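1/ A few people have asked what is happening with Lemix, the rowing and circuits studio chain. I trained at the Girngate branch for years and I've now read the court papers, so I'll set it out in order.

2/ Hamish Dalgleish started Lemix in a rented church hall in Girngate. Classes were 55 minutes, half on the rowers and half on the floor. He wrote every session himself and taught most of them.

3/ By the time he sold, there were 10 studios. The buyer was Civonia, which already owned a spin brand and a chain of stretch studios called Forsyth.

4/ He got part of the price in cash. The rest was to be paid later, and only if enough new franchise studios opened. This is called an earn-out and it is very common when a founder sells.

5/ The argument is over that second part. Dalgleish says Civonia sold plenty of franchise licences but did little to get the studios open. A licence that never becomes a studio doesn't count towards his payment.

6/ Civonia says opening a studio is the franchisee's job. They have to find the premises, sign the lease and hire the coaches. It also says the targets were in the contract and he had a lawyer when he signed it.

7/ Both of those can be true. The contract says Civonia must make "reasonable efforts" to grow the brand. It doesn't say what those are, so most of the hearing will be spent on two words.

8/ The part I found most interesting is the class format. Civonia cut sessions to 45 minutes and dropped the floor block from the early classes. Dalgleish objected in writing and was told programming was no longer his decision.

9/ He had stayed on as a consultant, and his agreement gave him the right to be consulted. It gave him no right to be listened to — a gap worth checking for if you ever sign one of these.
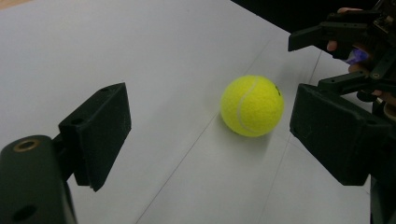
10/ Then there are the franchisees. One of them has given a statement saying she held a licence for 386 days before anyone at Civonia sent her an approved equipment list. She had been paying rent on a unit for much of that time.

11/ Civonia disputes her dates. It says the list was on the franchisee portal and that she was given a login at the start.

12/ If you are a member, nothing changes for now. Class packs still work and the Girngate timetable is the same, apart from the 6 am, which has gone back to the old length.

13/ The judge has asked both sides for a list of 72 documents, mostly emails about site approvals. Those are due in February. I'll add to this thread when they've been filed.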